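Clellow is the grasp-coordination package used by the Nandard household manipulation stack. It takes two end-effector poses and one object estimate and produces synchronized joint targets for both arms. The package is maintained at the Drernelbridge laboratory and is released for research use only.

## Scope

The current release covers rigid and semi-rigid containers held at opposite rims. Loose contents, such as clothing, are treated as part of the container load and are not tracked separately.

## How it works

The planner reads the head camera, fits a rim contour to the container, and proposes a pair of grasp points. Once both grippers report contact, the controller switches to a closed-chain mode in which the relative pose of the two wrists is held constant. Tilt is allowed within the limit set in `config/carry.yaml`. 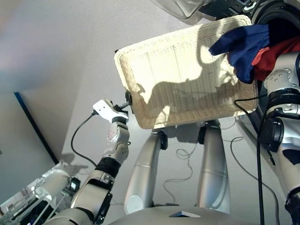
*Head camera view during a two-arm carry: a white wicker basket held by its rim, with garments hanging over the right end.*

Strong shadows inside a light-colored container can be mistaken for contents. Users working under bright overhead lighting should enable `shadow_mask` - it is off by default. Fabric that covers the rim at a grasp point lowers the contour score, and the planner may then request a second view.

## Default settings

| Parameter | Value |
|---|---|
| Control rate | 200 Hz |
| Contour points per rim | 58 |
| Joints per arm | 7 |
| Maximum regrasp attempts | 2 |

## Requirements

The Bozkurt driver must be running before the controller is started. Calibration files are specific to each robot and should not be copied between units.

## Known issues

- Cable positions are not included in the collision model.
- The rim fit is unreliable when the far side of the container is hidden.
- Log playback does not restore the wrist force offset.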